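Print this page | E-mail to a friend

Is the Grindthorpe robotics open day worth it for a mail room person?

Kamala Fernandes
Apr 27, 2022

I run the mail room at an insurance office, 327 pieces on a bad day, and my boss has signed me up for the open day at Grindthorpe. I suspect he wants me to meet my replacement. The flyer promises "live paper handling" and a light lunch. Has anyone gone? Is there anything to see, or is it 58 slides and a sandwich?

3 comments | 2 shares

Wesell

I went in November. There were slides, but I've sat through worse for no sandwich at all. The hands-on table is the part to get to. They let visitors work the hand-held grippers, and the job was plain old letters: pick one up, keep hold of it, get it to the letter holder. I have been handling envelopes since I was six and felt quite smug going in.

An envelope is a terrible thing to hold with foam pads. Pinch too lightly and it slides, pinch harder and it creases, and then you're looking at your own handiwork right next to the foam pad.

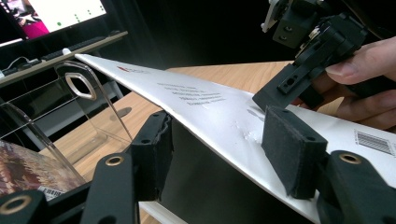 Allon says the lunch is better than the demo and that you should skip the morning talk, which runs 18 minutes over every time. He also says to ask them what happens with window envelopes, and then enjoy the silence. I'd go along with most of that, though I liked the talk.

Your job looks safe to me. My best time for one letter was 11 seconds, and the man from De Smet next to me gave up and used his hand.

Was this helpful? 14 yes, 2 no

De Smet

never been but parking in Grindthorpe is awful, take the bus

Was this helpful? 31 yes, 0 no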